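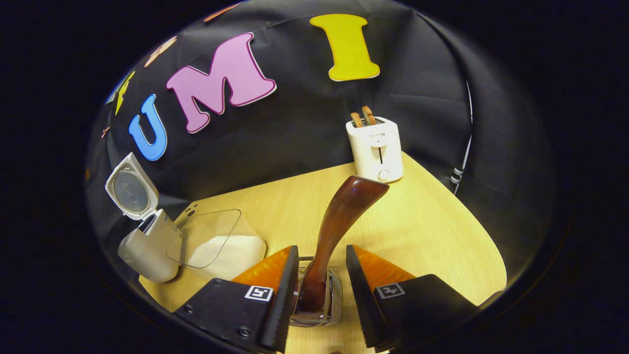 Open day, the breakfast table: gripper holding the glass tumbler, with the toaster at the back.

Prutness Residents' Association
Minutes of the May meeting, held in the upstairs room at the Narkmont branch library

The meeting opened at 7:00 p.m. with a welcome from the chair, who thanked everyone for coming out on such a fine evening and reminded us that the tea urn takes a good while to heat up and that patience would be rewarded.

1. Minutes of the last meeting
Approved, with one small correction: the bench under discussion is the one by the footbridge, and the one by the bus stop is perfectly all right as it is.

2. Report on the visit to the Canpolat workshop open day
Most of the evening went to this item, and happily so! Of our members, 20 made the trip to Bumholm, and the secretary would like it recorded that the bus left on time in both directions.

We were met at the door with coffee and split into 4 groups, which meant that each of us could get close to the tables and ask whatever we liked (and we did ask). The staff were very kind about questions they must have heard a great many times before, and those of us who came in knowing next to nothing about robots were never made to feel foolish.

The part that members talked about most was the breakfast table. It was a pale wood table set up in front of a black cloth with big bright letters across it, and on it were the sort of things any of us might have out in the morning: a white toaster with two slices of toast standing up in it, and a clear container of sugar. The hand-held gripper has two flat black fingers with orange ribbed pads on the inside, and we saw it holding a glass tumbler with a wooden handle sticking up out of it. Several members said they had expected something much more like a claw. One member, who worked for many years in a school kitchen, was very taken with the pads and would gladly have had a pair of them for hot trays.

Our guide explained that the black-and-white squares on the fingers help the software work out how far open the gripper is. A person holds the tool and does the job by hand, over and over, and the recordings are used later to teach a robot arm the same job. We were told that the team had made 421 recordings at that one table since the start of the year, and there was a murmur at this from those who find one breakfast a day quite enough to be getting on with.

Members were invited to have a turn with a spare gripper and a plastic cup. It is harder than it looks, as you have to squeeze the trigger slowly and keep your wrist steady, but everyone who wanted a go had one, and the younger visitors were a good deal better at it than the rest of us.

Points raised in discussion afterward:
- Whether such a machine could one day be of use to people who have trouble gripping cups and jars. The guide had said the work was at an early stage and did not want to promise anything. Members appreciated the plain answer.
- Whether the workshop is noisy. Those who went reported that it was quieter than the library on a Saturday story morning.
- The stairs to the second floor were steep, and 3 of our party stayed below, where a short film was shown for them. It was felt we should ask about an elevator before any future trip.

Agreed: the secretary to write a thank-you letter to Canpolat and ask whether somebody from the workshop would come and speak to us in the fall. Agreed also that a box of the good shortbread should go with the letter.

3. Footbridge bench
The town has replied and will send someone to look at the broken slat. No date given. Carried over to the next meeting, with some sighing.

4. Summer picnic
The field is booked. We still need folding tables, and anyone with one to lend should put their name on the sheet by the door. There was a long and friendly conversation about potato salad, on which no vote was taken.

5. Any other business
A gray umbrella was left on the bus coming home from Bumholm. It is behind the library desk and may be collected at any time during opening hours.

The meeting closed at 8:40 p.m. Next meeting in the same room, at the usual time.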